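Folding tips we borrowed from a robot study

We have been following the Piduvine folding project since October, and I must say it has done wonders for my own airing cupboard! The idea is simple enough. People tidy a bedroom using hand-held grippers, and the recordings are then used to teach a robot arm to do the same. The group logged 1,838 folds at the last count, and the fluffy things gave far more trouble than plain sheets.
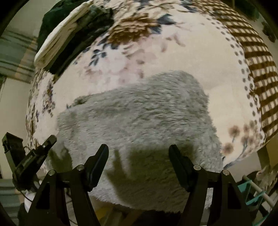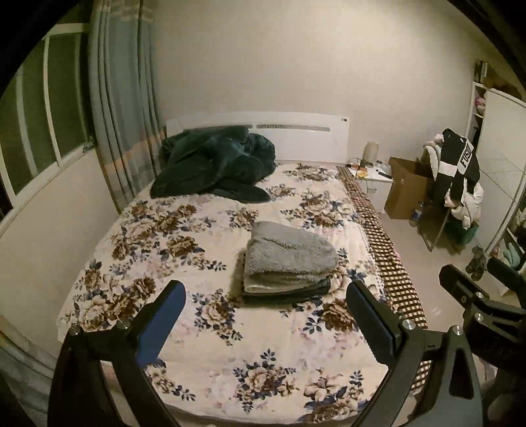
The method that did best was to take hold well in from the edge, where there is cloth under the pile and you aren't just pinching hair. Try it with your own fleeces (it works a treat with fingers too). Smooth the long pile one way first, fold in half, let it settle for 6 seconds or so, then fold again. In the trials, folds made straight away sprang open 14 times in 200, and waiting cut that by half.

One more thing from their notes: put the heavier blanket at the bottom of the stack and the furry one on top, and don't press down hard, or you'll flatten the pile and have to brush it up again before bedtime.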